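The line at the Festby post office reached the bakery by seven in the morning. I had number 131, inked on the back of my hand by a woman with a clipboard.

The stamp showed the Clalodow bridge, the one that came down in June. They had printed 2,555 sheets. My father had driven a mail truck over that bridge for most of his life, and he wanted one sheet. He didn't want to frame it. He wanted to send letters.

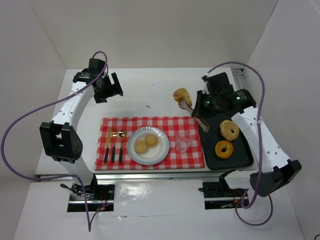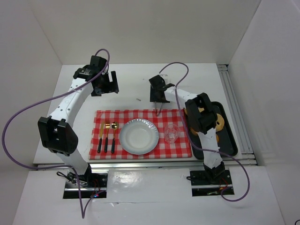

At noon the clerk put up a sign: one sheet per person. The man ahead of me said he had come from Stestodgate on the night bus and would pay double for mine. I told him I didn't have one yet.

When I got to the window there were still plenty. I paid, and bought an envelope too. I wrote my father's address on it standing up at the counter, tore off one stamp, and mailed him the rest.

It took nine days to get there. The truck has to go the long way now.

Share 60 | Comments 2

My dad drove a route too. He would have used them on the bills.

Is there more of this one? I liked the clipboard lady.

© Mkhize Stories | Contact | Back to top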